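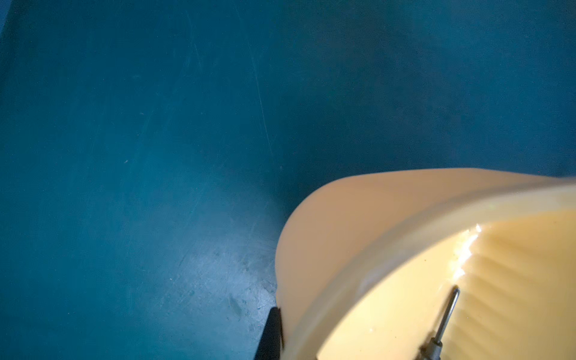
What does a shared two-arm cell need before hand tools go into it? A written tool list, a speed limit that both arms obey, and a rule for which arm may enter the space above the tray at any moment.

Reading time: 3 min

Rendara Cell Practice Kit

The Rendara kit is a set of rules, labels and controller settings for bench cells with two arms on one front rail. It is supplied by Clondent and was written for sorting work with screwdrivers and similar long, thin tools. It does not replace a risk assessment for your own site. 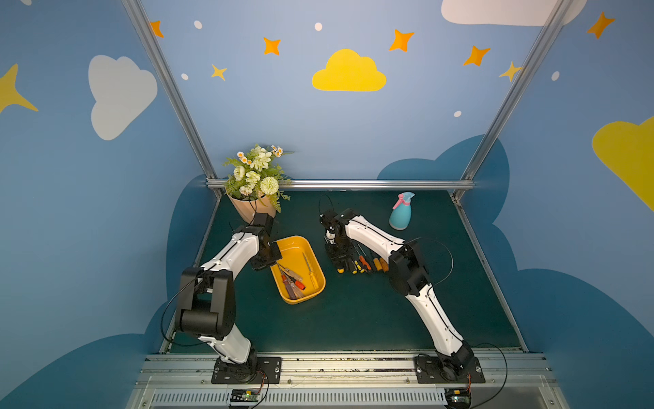

Dual-arm bench cell, screwdrivers in the tray and on the mat.

Shared space

The zone above the tray is treated as a single-occupancy area. One arm holds the token; the other waits outside at a parked pose. If both grippers must work over the tray together, the cell drops to handover mode:

Tool speed in handover mode: 30 mm/s
Minimum clearance before a protective stop: 3 mm
Tool speed elsewhere: 300 mm/s

Measured speed on the Plolorcombe test bench reached 298 mm/s with the default profile. Set the limit in the controller -- a limit held only in the task script can be bypassed by a restart. 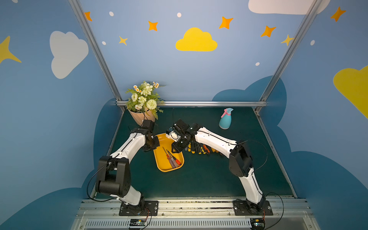
Handover mode ends when one gripper has left the zone and the controller has confirmed its position. A timer alone is not accepted as confirmation. Cable loops at the elbows count as part of the arm and must be included in the collision model.

Tools and containers

Sharp or pointed tips are listed by type on the Jenkins card, one card per container. Shafts in a full container cross and shift when one handle is pulled, so the lift is vertical for the first part of the move and the gripper force is capped. Do not regrasp above other tools.
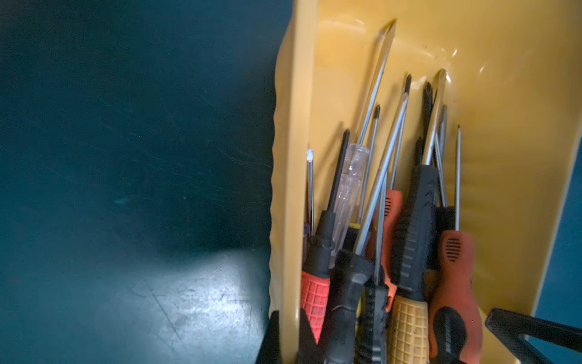 A blocked lift is a stop condition. The arm opens, backs out along its entry path and waits for an operator. Automatic retries are off by default and should stay off until the cell has completed almost 300 lifts with no blocked-lift stop.

Inspect finger pads, rail bolts and cable clips at the start of each shift. Record the result on the log sheet.

Supplied with the kit: zone labels, Jenkins cards, log sheets, settings file. Arms, rail and mat are not included.

We use cookies to remember your region and basket. Accept | Manage settings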